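Ticket 232 — Wovier card declined at the till, app says active
Opened: 2020-09-14
Status: waiting on customer

Hi again, me with the stubborn card! I've had my Wovier card for nine days now and it still won't work in shops. Online it's fine — I bought train tickets with it, no bother at all. In a shop I get "declined, contact issuer" whether I tap or put the chip in.

Tried so far:
Turned the card off and on in the app. Same.
Changed the PIN at the Gredevberg cash machine. It took the new PIN quite happily, then the supermarket next door said no.
Logged out, deleted the app, put it back. Same, and I lost my spending categories, which I'm a bit cross about.
Checked the limit. It says £30 per tap, and I was buying milk and a loaf.

Update: your colleague on chat asked me to look under Card Controls for a switch called "in-person payments". I haven't got one. I've got four switches (online, abroad, cash, gambling) and that's my lot. I'm on the Ura plan, if that changes what I see?

Second update: went to Kanagaratnam, the hardware shop, and they let me try it on both their card machines. Declined on the first, declined on the second. My old bank card went straight through on both, so I really don't think it's the machines.

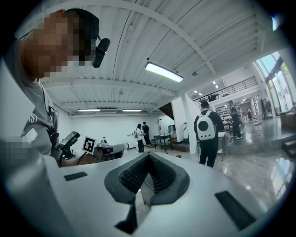
Oh, and the declined payments don't show up in my app at all, not even greyed out. The online ones come up within seconds. Could the shop ones be getting stopped before they reach you? I'd rather not have a new card posted if it can be fixed from your end, as I've got two subscriptions set up on this number and they both go out in October.

Happy to try another shop if you want to watch it live, just give me a time. Evenings are best.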